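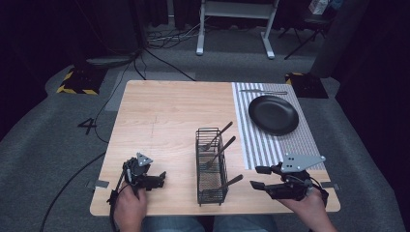

Nabila Kabbaj
Lecturer, Robot Software, Westness

Handout 6: From demonstrations to a policy

Last week we got as far as the logging node and the message types. Today is the part I look forward to every year, when the recordings turn into something a controller can run! Bring the Oretti reader with you, and check that it opens the sample session before you arrive.

1. Two streams, one clock

Table setting is a lovely problem for two hands. One hand can be still while the other does all the work, and then they swap. Each gripper gives us its own images, a pose and a jaw opening, and none of these arrive at the same moment. Your first job is to put them on a shared clock.

Please don't pair samples by their position in the file. Pair them by timestamp, and interpolate the poses (linear for position, slerp for rotation). In the sample session one stream lags the other by 23 milliseconds. That sounds tiny, but when a hand is moving quickly it shifts the fingertips by enough to miss a knife handle.

Stondex will do the matching for you if you call align before load. Try it by hand once first, though — you learn a great deal from plotting the two jaw signals on top of each other.

2. What the policy predicts

We predict a short run of future poses for each hand, written relative to where that hand is now. Relative poses are a joy to work with. Move the table and the numbers barely change. The one thing they lose is where the left hand is compared with the right, so we add that back as an extra input.

Jaw opening goes in as a plain number between closed and open. Some of you asked in July whether a yes/no value would do. Try it on the plate and then on the cutlery, and compare the two plots.

3. Looking from the hand
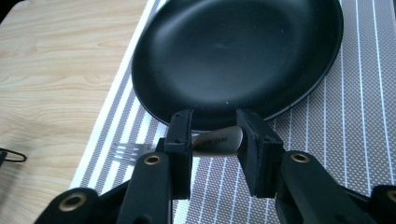
Wrist views are where perception gets really interesting, and they deserve more attention than the usual one slide. The object you're holding sits in nearly the same pixels throughout a carry, while everything behind it slides past. A network can pick up on that very quickly. With the fork held crosswise between the fingertips, its tines reach out past the left one, so a planner that models only the gripper will happily sweep them into the rim of the pan. The collision shape has to grow when the jaws close on something, and it has to shrink again on release. Dark objects are the other puzzle: black fingers against a black pan give an edge detector very little to go on, and I'd like you to see how far a learned mask gets you.

4. Training run

Use the Myung config as it stands for your first run. Batch size 80, and stop at 2000 steps. It won't be a good policy, but the loss curve will tell you whether your alignment from section 1 is right. If the curve is flat from the start, look at your rotations before you touch the learning rate (it's nearly always the quaternion order).

Hold back whole demonstrations for validation. Splitting by individual images leaks near-copies into both sets, and you'll get a wonderful score that means nothing.

5. To hand in

The two jaw signals on one plot, before and after alignment.
A short note on your collision shape for a held utensil, with a sketch.
Your loss curve, plus the 95th percentile of the position error for each hand.

Next time: replanning while the arm is still moving, and what to do with the half-finished plan. Read the chapter on receding horizon control up to the worked problem.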